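Vuvum Felt Folding Mat, Gray

If you fold laundry on the bed, you know how it goes: the shirts slide off, the pile leans over, and the cat moves in before you've matched a single sock. Our felt mat turns any table or countertop into a proper folding spot, and we're so fond of it that we keep one in the shop and one at home.
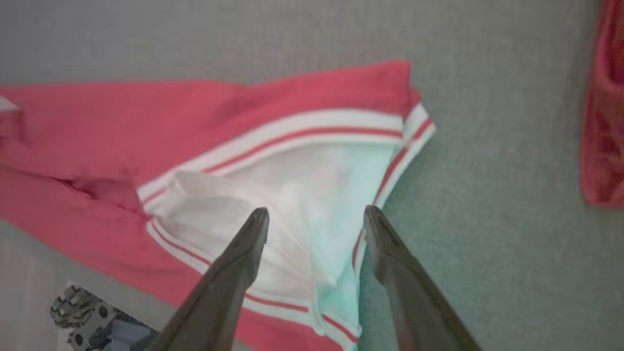 Sports clothes are what we hear about most, because slippery shorts and stretchy waistbands love to wander while you're smoothing them out. The mat has a fine texture with a bit of grip, so a garment stays put while you turn it right side out and line up the legs. The gray was Milagros Palomino's choice, and we've come to agree with her – coral red with white trim stands out so clearly against it that you can find the waistband at a glance, even when the whole thing is in a crumple.

The mat rolls up for storage and comes with 2 cotton ties. Shake it outside or go over it with a lint roller, and please keep it out of the dryer (we've tried, and it came out a rather sad shape!).

Item number: 1657
Color: gray
In the box: 1 mat, 2 ties
Returns: within 50 days, unwashed

Questions about sizes for a narrow table? Write to Athina Manolakis at the shop – she's happy to help.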